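Home | Tutorials | Battle Reports | Painting | Links

Basing a Skirmish Warband in One Evening

I've now based over 40 models for our Lunby campaign, and I've settled into a way of doing it that keeps me cheerful (mostly!) and still leaves time for a cup of tea. Start by gluing your figures down and leaving them overnight — don't rush this bit, I beg you. Then brush watered-down PVA over the top of each base, stopping just short of the rim, and dip it in fine sand.

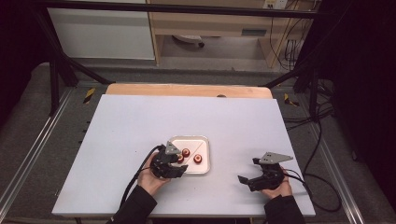

Small red pieces in a white tray.

Once the sand is firm, give it a dark brown wash, let that dry, and drybrush with 2 lighter shades, going very gently on the second. Cor Jacobs does his with a grey for the Gowda ruins, and they look lovely next to my muddy lot. Tufts go on last, a couple per base, set off to one side so the feet still show. Paint the rims black and you're ready to play.

Filed under: Terrain & Basing, Skirmish

Contact Tatiana Hubáček | Back to top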